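가을 옷 정리, 침대 위에서 하루

2022-10-01

여름옷을 넣고 가을옷을 꺼내는 일을 올해는 조금 일찍 했다. 작년에는 미루다가 반팔과 니트가 한 서랍에 섞인 채로 겨울을 났고, 아침마다 서랍을 뒤집어 가며 옷을 찾았다. 다시 그러고 싶지 않아서 10월 첫날에 시간을 비워 두었다.

작업대는 침대다. 방바닥에 펼쳐 놓고 하면 무릎이 아프고, 식탁은 옷을 놓기에 좁다. 침대는 허리를 많이 숙이지 않아도 되고 넓어서 옷을 종류별로 늘어놓기 좋다. 단점도 있다. 그날 안에 끝내지 않으면 잘 자리가 없다. 나 같은 사람에게는 그게 마감 역할을 해 준다.

먼저 옷장과 서랍에 있는 것을 전부 꺼냈다. 예전에는 서랍 하나를 비우고 정리하고, 다음 서랍을 비우고 정리하는 식으로 했는데 그렇게 하면 같은 종류의 옷이 여기저기 흩어진 걸 모른다. 검은 티셔츠가 첫째 서랍에도 있고 셋째 서랍에도 있고 옷걸이에도 있다. 한꺼번에 꺼내 놓으면 방은 엉망이 되지만 뭐가 많은지는 바로 보인다.

내 경우는 검은 옷이다. 살 때는 다 다른 옷이라고 생각하고 샀는데 접어서 쌓아 놓으니 구분이 안 된다. 목 부분을 들춰 봐야 긴팔인지 반팔인지 안다. 이번에는 검은 옷부터 접었다. 양이 제일 많은 것을 먼저 끝내야 나머지가 금방 간다.
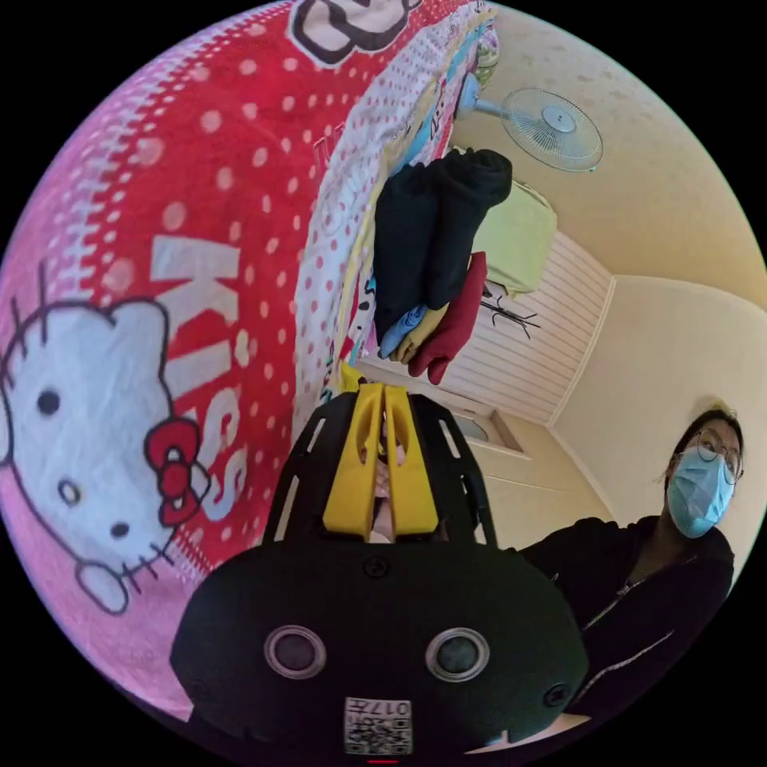 접어서 쌓아 둔 옷. 거의 다 검은색이고 하늘색, 겨자색, 빨간색이 조금 섞였다.

키티 담요는 아직 빨지 않았다. 빨간색과 분홍색 바탕에 흰 물방울무늬가 있고 얼굴 옆에 KISS라고 크게 적힌 것인데, 플리스라 가볍고 빨아도 빨리 말라서 몇 해째 쓰고 있다. 이불을 바꾸기엔 애매한 10월 초에 제일 자주 덮는다. 접어 두면 부피가 꽤 되니까 옷을 다 넣은 다음에 남는 자리를 보고 결정하기로 했다. 결국 넣지 않고 그냥 침대에 두었다.

접는 방법은 특별할 게 없다. 티셔츠는 등판이 위로 오게 놓고 양옆을 안으로 접은 다음 밑단에서 목 쪽으로 두 번 접는다. 세워서 넣는 방법도 해 봤는데 우리 집 서랍은 깊이가 안 맞아서 자꾸 쓰러졌다. 지금은 눕혀서 쌓는다. 대신 한 더미를 너무 높게 만들지 않는다. 높아지면 아래에 있는 옷은 그 계절 내내 안 입게 된다. 작년에 산 검은 셔츠 하나가 그렇게 맨 밑에 깔려 있다가 이번에 나왔다. 택은 뗐는데 입은 기억이 없다.

바지는 반으로 접고 다시 세 번 접는다. 얇은 여름 바지는 이렇게 해도 미끄러져서 풀린다. 그런 건 돌돌 말아서 보관함 가장자리에 끼운다. 구겨지긴 하는데 어차피 내년에 꺼내면 한 번 빨아야 한다.

검은 옷을 접을 때 제일 귀찮은 건 먼지다. 밝은색 수건이나 담요 근처에 두면 보풀이 금방 옮겨붙는다. 접기 전에 테이프 롤러로 한 번 밀고, 다 접은 다음에 윗면만 한 번 더 민다. 롤러는 8월에 사 놓은 것을 썼는데 중간에 다 떨어져서 서랍에서 박스테이프를 꺼내 손에 감아 썼다. 이쪽이 더 잘 붙기는 하는데 얇은 옷에는 너무 세다.

점심 전에 한 번 쉬었다. 밥을 먹고 오니 하기가 싫어졌다. 매년 이 지점에서 멈췄던 것 같다. 이번에는 시계를 보고 20분만 더 하자고 정했고, 20분이 지나서 10분을 더 했고, 그러다 보니 상의가 끝났다. 음악은 틀지 않았다. 음악을 틀면 노래를 고르느라 손이 멈춘다.

오후에는 버릴 것을 골랐다. 기준은 단순하게 잡았다. 올여름에 한 번도 안 입었으면 일단 따로 뺀다. 뺀 것 중에서 이유가 분명한 것만 되돌린다. 예를 들어 장례식에 입는 옷은 안 입은 게 다행이니까 남긴다. 살 빼면 입겠다는 옷은 되돌리지 않았다. 허리 38인치짜리 바지도 나왔는데 이건 애초에 왜 샀는지 모르겠다. 집에서 편하게 입으려고 했던 것 같다. 빼는 쪽에 두었다.

뺀 옷은 친구 Mereana Te Moana에게 사진을 보내서 먼저 물어봤다. 키가 비슷해서 상의는 같이 입을 수 있다. 카디건 하나와 남색 원피스를 가져가겠다고 했고 바지는 됐다고 했다. 나머지는 의류 수거함에 넣을 생각이다. 목이 늘어난 티셔츠 몇 장은 잘라서 걸레로 쓰려고 부엌 쪽에 옮겨 두었다. 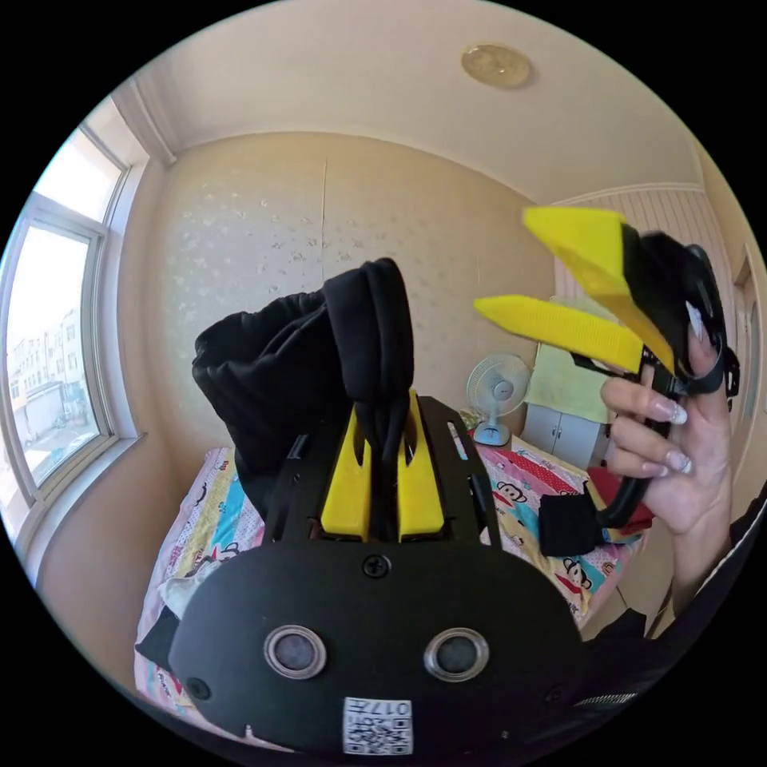 읽는 시간 4분

이 방은 벽지가 베이지색이고 흰 꽃무늬가 희미하게 들어가 있어서 차분한 편인데 침구가 요란하다. 원숭이 얼굴이 잔뜩 그려진 시트는 내가 고른 게 아니라 이사할 때 받은 것이다. 처음에는 손님용으로만 쓰려다가 면이 부드러워서 그냥 계속 깔고 있다. 분홍, 노랑, 파랑, 빨강이 다 들어 있어서 검은 옷을 올려놓으면 찾기가 쉽다. 흰 시트 위에서는 흰 양말이 안 보이는데 여기서는 무엇을 올려도 보인다. 옷 정리를 할 때는 의외로 쓸모가 있다.

선풍기도 넣을 때가 됐다. 벽 쪽에 세워 둔 작은 흰색 선풍기인데 이것도 매년 늦게 넣는다. 9월 말에 갑자기 더운 날이 있어서 다시 꺼낸 적이 있고, 그 뒤로는 10월까지 그냥 둔다. 이번에도 옷만 넣고 선풍기는 남겼다. 넣기 전에 앞망을 빼서 날개를 닦아야 하는데 그것까지 같은 날에 하면 지친다. 날개 닦는 건 비 안 오는 날에 따로 하기로 했다. 망은 욕실에서 물로 씻고 그늘에 말린다.

옆에 있는 작은 흰색 수납장은 문이 두 개 달렸고, 위에 연두색 수건을 걸쳐 놓고 쓴다. 이 수납장 안을 이번에 같이 손봤다. 원래 수건과 양말과 충전기 선이 같이 들어 있었다. 선은 전부 꺼내서 지퍼백에 넣고 책상 서랍으로 보냈다. 이제 왼쪽은 수건, 오른쪽은 양말과 속옷이다. 칸막이를 살까 하다가 집에 있던 신발 상자 뚜껑을 넣었더니 크기가 맞았다. 보기에는 별로지만 문을 닫으면 안 보인다.

수건은 반으로 접고 또 반으로 접어서 접힌 쪽이 앞으로 오게 넣는다. 새로 빤 것을 뒤에 넣고 앞의 것부터 꺼내 쓴다. 이렇게 안 하면 늘 같은 수건만 닳는다.

여름옷을 넣은 보관함은 Drovance에서 산 천 재질 상자다. 지퍼가 둘레를 다 돌아가고 윗면이 투명해서 안이 보인다. 작년에 두 개를 샀고 올해 같은 걸 하나 더 사려고 했더니 색이 바뀌어 있어서 관뒀다. 새로 안 사도 들어갈 만큼 줄이는 쪽으로 했다. 지퍼는 뻑뻑한 편이다. 꽉 채우면 모서리에서 걸리니까 지퍼 근처는 조금 비워 두는 게 좋다.

넣은 순서를 적어 둔다. 내년에 내가 볼 것이다.

맨 아래에 수영복과 모자. 모자는 안에 양말을 채워서 모양을 잡았다.
그 위에 반바지, 얇은 긴바지.
그 위에 반팔 티셔츠. 검은 것은 왼쪽, 나머지는 오른쪽.
맨 위에 민소매. 5월에 갑자기 더울 때 이것부터 찾는다.
습기제거제는 구석에 하나씩. 뒤집히지 않게 세워서.

민소매를 맨 위에 두는 건 올봄에 배웠다. 갑자기 더워진 날 출근 전에 보관함을 바닥까지 헤집었고 그날 지각했다.

가을옷은 서랍 두 칸에 다 들어갔다. 긴팔 티셔츠와 얇은 니트가 위 칸, 바지와 두꺼운 상의가 아래 칸이다. 니트는 걸면 어깨가 늘어나서 접는다. 겨울 코트는 아직 꺼내지 않았고 11월에 세탁소에 맡긴 것을 찾아오면서 정리할 예정이다. 옷걸이는 이번에 남은 게 꽤 돼서 사지 않아도 된다.

끝내고 나니 저녁 8시였다. 침대 위를 비우고 시트를 벗겨 세탁기에 넣었다. 옷을 하루 종일 올려놓았으니 먼지가 많다. 시트를 벗기는 김에 매트리스도 돌려놓으려고 했는데 혼자 들기에 무거워서 한쪽만 들어 보고 내려놓았다. 이건 Mereana가 카디건을 가지러 올 때 같이 하기로 했다.

아직 안 된 것은 가방과 스카프다. 스카프는 어디에 둬도 흘러내려서 마땅한 자리를 못 찾았다. 지금은 종이가방에 담아 문고리에 걸어 두었다. 쓰시는 방법이 있으면 댓글로 알려 주시면 좋겠다.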